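Implementation Lead, Enterprise CRM
Sirnelov - Hamilton, Ontario, or remote within Canada

Sirnelov makes customer relationship software for mid-sized distributors, the sort of company that sells 1,000 kinds of valve and keeps its best customer list in a retired salesman's notebook. We compete with vendors whose conference budgets exceed our revenue. Some days we even win.

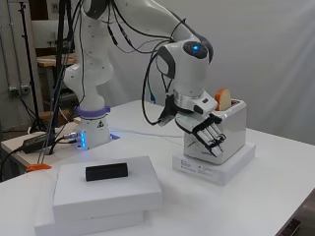 Toaster, white, under the arm.

You would join the Quinlan team, which moves new customers off whatever they were using before. Lately that has meant Funow, a product with 12 separate fields for a fax number and none for a mobile. You'll run two migrations at a time, from the first awkward workshop to the week after go-live, when everybody discovers the report they couldn't live without.

Expect some travel, mostly to industrial parks with one decent sandwich shop.
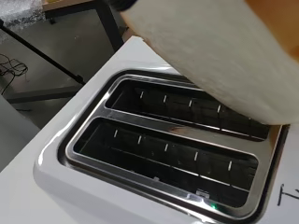 What we're looking for

At least seven years around CRM or ERP projects, including one that went badly and that you're willing to discuss.
Comfort with SQL, and with people who say they're comfortable with SQL.
The nerve to tell a vice-president that the colour of the dashboard can wait.
French is an asset. So is patience.

Experience with Clokau, our integration layer, would be remarkable, as its documentation has so far been read mainly by its author. We'll teach you.
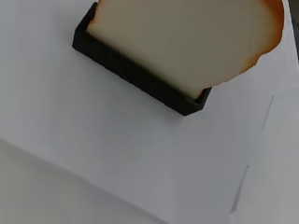

Pay is reviewed every March, there's a proper dental plan, and our pension matching starts on day one. We don't do unlimited vacation - you get a number of days, and your manager will nag you until you take them.

To apply, send a resumé and a short note to Bríd Flanagan, Director of Delivery, through the careers page. Tell her about a data import you'd do differently now. There are two interviews, both with people you'd work with, and no take-home assignment. Bríd replies to everyone, usually before 9 a.m.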